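Skullance Sorting Scale, Set-up Guide for Repair and Recycling Shops
Section 4: Weighing mixed scrap
Revised May 2023

Before you start, the scale must stand on a flat floor and the display must show zero.

1. Put the empty Plasmont bin on the plate and press TARE. Wait until the small lamp stops blinking.
2. Choose the material with the arrow keys. For copper cable with the plastic still on it, use code 12. For circuit boards, use code 398.
3. Fill the bin. Do not drop heavy motors into it from above.
4. When the number on the display is steady, press SAVE. The label printer makes one label.
5. Stick the label to the side of the bin, not to the lid, as lids are often exchanged.

Note: The limit is 100 kg for each weighing, bin included. If you load more, the display shows error 422 and nothing is saved.

Caution: Take batteries out of all devices before weighing. Damaged batteries go into the sand box and never into a Plasmont bin.

6. At the end of the shift, connect the Seidel cable and press SEND.
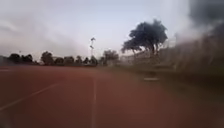
7. Wait for the word DONE before you pull out the cable. If it does not come, repeat step 6 one time.

Note: Shops which use the Sketside stock program must first switch on "Import by weight" in its menu. Older labels from before October have to be typed in by hand.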